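Cikard > Household > Tips > Cleaning plastic toys and puzzles

Cleaning plastic toys without buying anything special

Every spring the shops fill up with sprays that claim to be made for toys. I have tried a few, including one called Hakanano that costs more than a decent bottle of wine, and I could not tell the difference between the brick I had done with it and the brick I had done with washing-up liquid. My advice is to read the back of the label. If the first few things on it are water, a mild detergent and a smell, you already own it.

Start with a bowl of warm water. People will tell you to use it as hot as your hands can stand, and I don't see the point. Warm water shifts jam and biscuit well enough, and hot water can warp thin plastic, especially the hollow sort you get in cheap tea sets. One squirt of washing-up liquid is enough for a full bowl. Leave the pieces for 16 minutes while you do something else, then go over them with an old toothbrush and rinse.

The dishwasher is another favourite. It works for chunky bricks in a net bag on the top rack. It does not work for anything with a sticker, a battery, a squeaker or painted eyes, and I have a bald-faced farmer to prove it. The net bag matters too. Without one, small bricks end up under the spray arm and you will hear about it halfway through the cycle.

Vinegar I am less keen on than most. It will take limescale off bath toys, fair enough – one part vinegar to 4 parts water, then a good rinse. As a cure for black mould inside a squirty duck it is hopeless in my experience. You kill some of it, the rest stays stuck to the inside, and the duck spits bits at bath time. Throw the duck away. A dab of glue over the hole in the next one, before it ever goes near water, saves the whole performance.

Puzzles with moving parts need a bit more thought. I would not soak a twisty cube, whatever the videos say, as water gets into the middle and takes days to come out, and if there are metal screws or springs in there they may rust. Wipe the outside with a damp cloth, turn a layer halfway, wipe the edges you have just uncovered, and carry on round. A dry cotton bud gets the fluff out of the gaps.

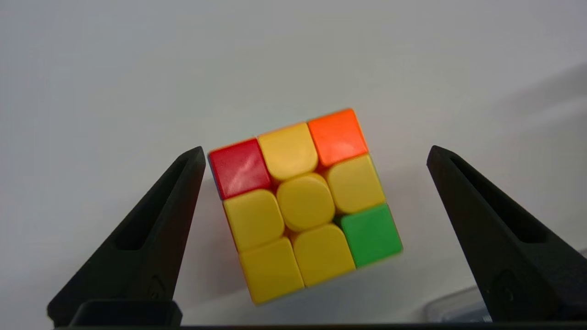
A stickerless cube: no paper edges to lift when you wipe it.

The older kind with stickers wants a barely damp cloth and no rubbing at the corners. Once a sticker has started to peel, cleaning only hurries it along. Replacement sets can be had cheaply, but get the old glue off first with a little cooking oil on kitchen roll, then wash the oil off with soapy water. Skip that second step and the new stickers will slide about like butter on a hot plate.

As for lubricant, a stiff cube does not always need it. Clean out the fluff and try it again. If it still drags, use a drop of silicone made for the job. Please don't use the spray can from the garage – some of them attack plastic, and all of them smell. Cooking oil goes sticky in there and collects dust.

Felt pen on pale plastic comes up on every tips page with a different miracle answer. I tested 9 of them one wet November on a toy till from Shahbazi, the one with the cream drawer. Toothpaste took off some ink and all of the shine. Hairspray did nothing but make the kitchen unbearable. Surgical spirit on a cotton pad was the only one I would bother with again, and it needs an open window and a test on the underside first, as it can cloud clear plastic and lift printed patterns.

Drying gets skipped, and then people wonder why the toy box smells. Spread everything on a towel overnight, with any holes facing down. The airing cupboard is fine with the door ajar. I would not use a radiator.

Storage tubs with airtight lids, such as the tall Lumutmont ones, are sold as the hygienic choice. Put anything damp in one and you have made a small greenhouse. A plain crate with holes in the side costs less and does the job better.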